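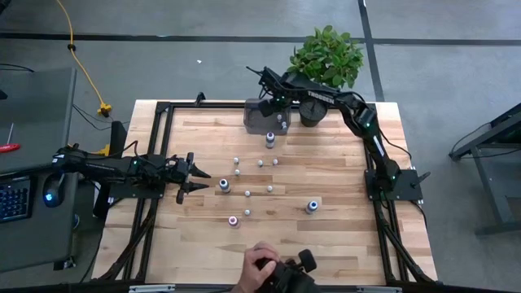 Sumero Two-Arm Bench Cell
Setup, care and spares

Sold by Restau. Price as configured: $3880 (arms not included, you bring your own pair)

What it is
Bench cell for two small arms facing each other across a wood top. Black aluminum extrusion border, arms mount left and right. Good for sorting, pick and place, handover practice. Used in our own shop every day, so most of what's below comes from Hadi Obeidat's notes and not from a manual. Manual is coming. Has been coming since February.

In the box
Top and extrusion border, pre-cut
Arm mounting plates, 2
Rail clamps
Bolt bag, hex keys
Rastetti practice set (pegs, colored-top cylinders, small open box)
Handheld controller and cable

Not in the box: arms, PC, power strip, floor leveling shims. Ask if you want a quote with arms.

First setup
Pick the floor spot first. Once the arms are on you will not want to move it. Concrete is best. Carpet works but the whole thing rocks when both arms stop at once.

Bolt the border together finger tight, set the top in, square it up, then tighten corners in a cross pattern. If you tighten as you go the top binds at the last corner and you get to start over.

Mounting plates next. Left plate, then right, both at the same distance from the near rail. Measure from the rail and not from the wood, the wood moves a little with the weather. Arms go on with power off and folded. Two people for this. Carla Qaisi did it alone once and has asked us to put the two people part in writing.

Cables: leave slack at the base. Swing each arm by hand through its full range before you tie anything down — if a cable goes tight anywhere, redo it. Keep power and data on seperate runs where you can. Extension cords well outside the reach of the arms, and please not across the side where the operator stands.

Power up one arm. Check joint lights against your arm maker's chart. Then the other. Then both. Home them at 15 percent speed the first few times.

Setting the work area
Put the box and parts where both grippers can get to them without crossing elbows. Jog each gripper to all four corners of the area you plan to use and save those points. Then jog down until the fingertips are 2 mm off the wood and save that as your floor height. Do it for both arms, they will not match. Ours never have.

Loose stuff off the top before you run. Keep tools on the desk, one dropped screwdriver will mark the wood and maybe a finger.

Weekly
Brush dust off the joints, no compressed air
Wipe fingertips with a barely damp cloth
Check plate bolts, both sides
Run hand along each cable, feel for flat spots
Re-check floor height at one corner
Charge or reseat the controller cable

Every 200 hours
Pull the fingers, look for wear at the tips, swap left for right if uneven. Re-torque everything on the border. Light coat of mineral oil on the top, wipe off the extra, leave overnight. Do not run on fresh oil, pegs slide all over.

Trouble
Arm stops short of the saved point: loose plate bolt, nine times out of ten. Tighten, re-save corners.
Gripper drops pegs: dirty tips, or the fingers aren't parallel. Close on a strip of paper and tug.
One joint light off or a different color from the rest: power down, reseat the connector at that joint, try again. Still wrong, call the arm maker.
Controller lags: swap the cable before you touch the settings.
Top has a high spot: back the corner bolts off half a turn, press down, retighten.

Spares
Mounting plate, single
Bolt bag
Rail clamp
Replacement top (allow extra time, Jaber cuts them to order)
Rastetti pegs, refill

Returns and support
Unused parts, any time. Tops that have been oiled, no. For setup questions ask for Hiba Hakim, for orders and shipping Anas Matar. Photos of your mounting plates help alot, send them with the first email and not the third.

Page updated April 2026. Left and right plates are now the same part, older cells still need the handed ones, tell us which you have.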